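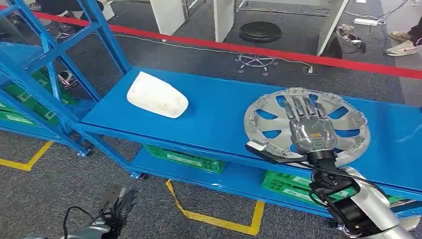
Munder Adds Gift Card Rewards for Walking, and I'm Hooked

Home | Apps | Deals | Phones | Contact

Search this site... Go

Last updated: Thursday, August 25, 2022

So Munder finally switched on its rewards tab this week, and I've been walking laps of my neighborhood like a crazy person! If you missed it, Munder is the little step counter app from Stakora (same people who made Tipoki, the grocery list one I wrote up in February). Until now it just counted your steps and gave you a badge. Now you get coins, and the coins turn into gift cards.

You get 16 coins a day just for opening the app and hitting your step goal, plus a one-time bonus of 200 coins when you sign up with a friend's code. The smallest gift card costs 301 coins, so with the bonus you're most of the way there on day one. I cashed out my first one last night and the code landed in my email before I'd even put my phone down.

Fanni Vida at Stakora told me the rewards are open to old and new users on Android, and the iPhone version is "in testing." She wouldn't give me a date (I asked twice). She did say that coins expire after 66 days if you don't open the app, so set yourself a reminder if you tend to forget these things like I do.

A couple of gripes. The app wants your location all the time, even when it's closed, and I'd like a way to turn that off and still collect. There are also a lot more ads than before, mostly at night for some reason. My friend Harpreet Zacharias says his battery drains faster since the update. Mine seems fine, but my phone is newer.

You'll find the update in the app store now. Once it's installed, tap the coin at the bottom of the screen, confirm your email and pick a step goal. Pick a low one! You can only change it once a month, and I went way too high on my first try.

I'm trying Pludura next, which does something similar for bike rides.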